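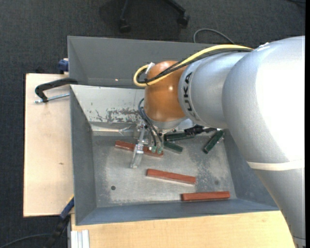
Figure 2. Bars and blocks in the grey metal bin.

3.2 Does the bin layout matter?

It is often claimed that parts lying loose in an open bin are in "random" order, and that any one layout is therefore as good as another for testing. We doubt this. Kodikara and Lu make the claim in their study of the Tanui parts store, but they give no account of how their bins were filled, and a bin filled by hand is seldom random. People put long things down flat and leave room near whatever they have just placed.

The layout in Figure 2 is a case in point. There are three reddish-brown bars and three dark green blocks. The upper two bars tilt in a similar direction, and the third lies almost level, very close to the front wall. A reader might take this for disorder. We would call it a fairly gentle arrangement, with bare floor showing and one bar fully exposed. The bar by the wall is the awkward one, as there is little space on that side to get hold of it, and we suspect that layouts of this sort account for much of the trouble put down in earlier work to the shape of the parts.

To check, we drew up 80 layouts and sorted them by the smallest gap between any part and a wall. Mutiso and Shemweta sorted theirs by how full the bin was, following the Kerum scheme, and reported a clear effect. We could not repeat it. Once wall gap was taken into account, fullness told us almost nothing — at least for bins with fewer than 10 parts, and we make no claim beyond that.

Two cautions are needed. The wall gap was measured by one person, Shabani Chege, and we have no second set of readings to set against it. The layouts were also made by people who knew what the study was for. The Gurnon set, with its 352 layouts, is larger than ours, but it records only part counts and so cannot settle the matter either way. Until someone publishes both measures for the same bins, we see no good reason to treat fullness as the cause.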